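Week three of robot club and I still smell like a school basement

So I promised a few of you an update on the robotics thing, and then I let three weeks go by, which is pretty much how this blog works. It's Friday, September 23, 2022, the dishes are done, and I have a cup of tea and nowhere to be. Let's go.

For anyone new: I signed up for the evening robotics class at Prirkeck back in the summer, mostly because my kid started asking me questions about robots and I was making up the answers. It meets twice a week and it's half class, half club. Leanne Bloxham teaches it. She used to set up packing lines and she has the patience of somebody who has spent a lot of nights waiting for a conveyor to be fixed. There's homework, but she calls it "reading" so we don't complain.

The first two weeks were all safety and coordinates. Where the stop button is, who is allowed to hold the pendant, what you do with your hair. Then a whole evening on frames, meaning which way is X when the arm says X and whether that's the same X as the table (no, not at our table). I filled eleven pages of notebook and drew a lot of little arrows. My friend asked me what I'd learned and I said "left" and I sort of meant it.

But this week we got to pick things up!

The project for the term is called Prekow, after a team from years back that I never got the full story on. You get a bin, you get a handful of odd things in it, and your program has to take them out one at a time and set them down on the board next to the bin. You work in pairs. I'm with Gareth Ellwood, who is quiet and types very fast and has a much better feel for the math than I do. I'm the one who says "wait, wait, go back" a lot. It's a decent arrangement.

You'd think the hard thing would be something heavy. We had the tape measure down as our big villain and spent a good while planning for it. Then we ran into the blue shaggy mitt, and I have not stopped thinking about that mitt since Tuesday. Where do you even grab it? It has no edge! Gareth wanted to aim for the smooth strip down the middle and I wanted to just go for a big fistful of noodles and hope.
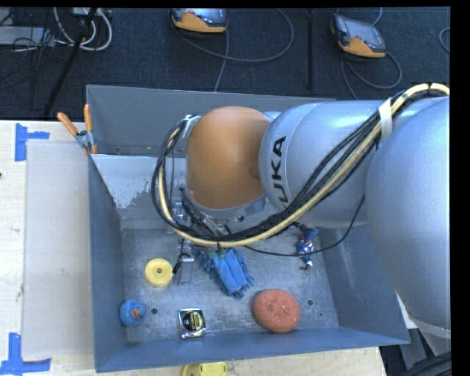 We tried his way first, since he'd done the typing. On the first go the fingers closed a little too high and came up with nothing, very politely, and then the arm carried that nothing all the way over to the board and set it down with great care. Leanne clapped. The second go was lower and we got it, and I made a noise I'm not proud of.

The sponge was easy. Everybody's sponge was easy. The duck is harder than it looks - it's round in all the wrong places, and if you come in even a bit crooked it scoots. And the yellow disc is flat enough that you're basically asking the gripper to pick up a plate off the floor with its fingernails. We haven't solved that one. Gareth has an idea about using the rim, and I have an idea about asking the pair at the next bench.

The part I didn't expect to enjoy is the logging. Every attempt gets written down, good or bad, with what we were going for and what we changed since the last one. Leanne keeps a shared sheet for the whole class and as of last night it had 2,785 attempts in it, going back to the spring group. She'd like it to get past 4,000 before the October open evening. I used to think the failures were the boring rows. Then I scrolled through the duck ones and you can see people slowly figuring out the same thing we did, one millimeter at a time, with comments like "nope" and "nope but closer" and once just "Leanne is laughing."

A few things for my own memory, because I will forget them by Tuesday:

Slow down on the way in. We had the approach speed way up and it made every small mistake into a big one.

Check the cables before you spin the wrist. Leanne made us walk through the whole move at a crawl and watch where the bundle went.

Save under a new name. Gareth did this. I did not, and I lost most of an hour's work on the release position. We don't need to discuss it.

Next week is the toy figure, and then we start on Flandine, the sorting exercise, where the items have to end up in a particular order. I've been told there will be more frames. I bought a second notebook.

If any of you have done a class like this and know a good trick for flat things, please leave me a comment. I'll read it to Gareth and pretend it was mine.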